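Chapter 2
The Regent Who Kept the Receipts

By Deming Song
May

Most rulers who lose a country have the decency to lose it in a war. Akande lost Udstead through bookkeeping, and he left such a full record of the process that historians have been embarrassed on his behalf ever since.

He came to the regency at the age of 15, an arrangement meant to last until somebody better could be found. The search was not pursued with much energy. The great families of Tesness liked a ruler who could be sent to bed, and by the time he was old enough to refuse, they had grown used to signing things for him. When he finally took the pen back, he seems to have believed that signing was the whole of the job. He signed everything. The palace archive holds 2,832 of his letters, and 649 of them concern the price of candles.

Students meeting Akande for the first time tend to feel sorry for him. The feeling usually lasts until they reach the grain decrees. In the third winter of his rule, with the river frozen and the mills at Sudus standing idle, he ordered that every sack of rye in the province be brought to the capital, weighed, written down and sent home again. The weighing went very well. The sending home was delayed by a dispute over who should pay for the carts, and the rye spent the worst of the cold in a royal warehouse, beautifully labeled.

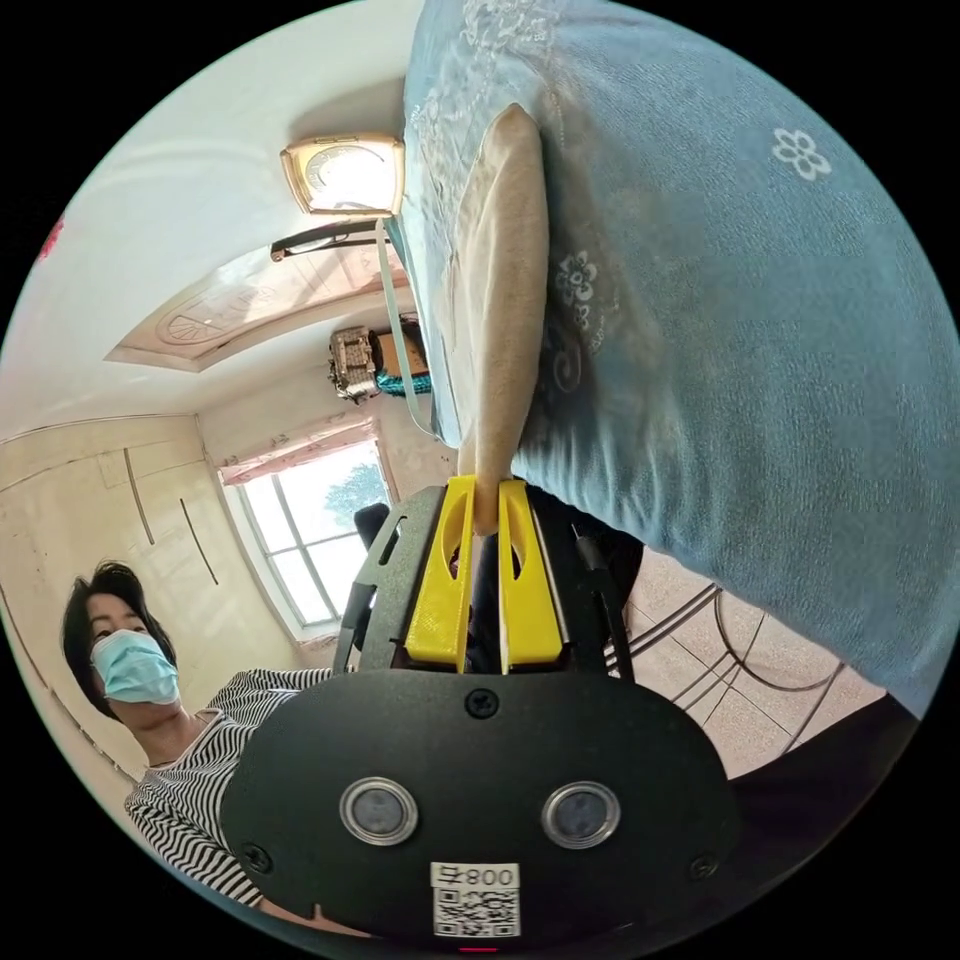
The older biographies treat the riots that followed as a surprise. They were a surprise to Akande, certainly. His letter of that Thursday evening complains of noise in the lower town and asks whether the bell ringers have been paid. Sipho Du Plessis, whose two-volume life of the regent is still the place to start, reads this as the calm of a man with nerves of iron. I have always thought it was the letter of a man who wanted to know whether the bell ringers had been paid.

That disagreement runs through the whole of this chapter, and you should know which side the author is on. Du Plessis gives us a tragic figure, undone by ministers who hid the truth from him. The trouble is that the ministers hid it very badly. Reports of hunger reached the palace at the rate of about two a week. Akande read them, corrected the spelling in the margins and filed them by the name of the sender. When the garrison changed sides in the spring, its commander sent a polite note to say so, and that was filed too, under G.

We begin with the decrees themselves, in the order he issued them, and then turn to the tax rolls from Sudus, which tell a rather different story about who had bread. The abdication comes last. Readers hoping for a storming of the gates should be warned that Akande had left them open, having been told that the hinges were expensive.

Related chapters
Chapter 1: Tesness Before the Regency
Chapter 3: The Carters' Dispute
Chapter 4: Udstead Without a Ruler
Note on Sources: The Candle Letters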